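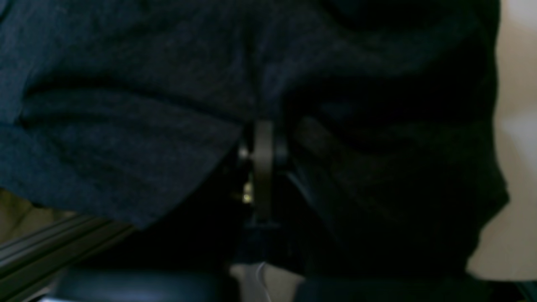
Blue knit fabric above a gripper finger, from the camera at the wrist

About Puvari

Puvari writes handling rules for robots that work with cloth, and checks whether the robots and the people running them keep to those rules. We started with hotel laundries and now also cover garment sorting, textile recycling and research labs.

Soft goods were left out of most of the working instructions we came across. A metal part has a drawing and a tolerance. A T-shirt has a size label, and it never lies the same way twice. Karlijn Dewulf, our founder, spent 6 years in laundry automation and kept a notebook of things that went wrong. That notebook became the first version of the Jutent handbook.

What is in the handbook

Jutent is now in its third edition and has 137 rules. Most are short. Some examples:

Record the start state of the garment before the first grasp. "Crumpled" is a valid start state.
A two-arm stretch ends at the agreed force limit, even if folds remain.
Do not enter the work area while either arm is under power.
Check finger edges for burrs at the start of each shift. Knits snag first.
If a sleeve hangs free, log it. Do not tidy it by hand and carry on with the same run.
Failed runs are kept and marked as failed. They are never deleted.

The last rule causes the most discussion with new clients. We have not changed it.

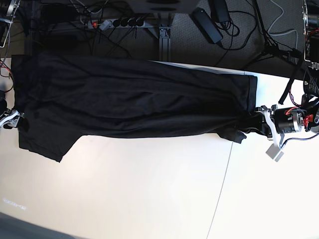
Black T-shirt held at both ends, two-arm stretch

How we work

A review normally takes three visits. On the first we watch and take notes. On the second we run the handbook tests with your own operators, using your garments – not a clean set we bring with us. On the third we go through the results and agree on a list of changes with dates.

Our test archive holds about 3,000 logged runs, and each new edition is checked against it before release. The Thân series covers knits and the Flernero series covers towels and flat linen. Clients may read both at our office.

Who we are

We are a team of 25. Most of us are former line operators, technicians or textile testers. We do not sell robots or grippers, and we take no commission from companies that do.

Work on the fourth edition begins in February. Comments on the current rules are welcome from anyone who uses them – please include the rule number and the type of garment.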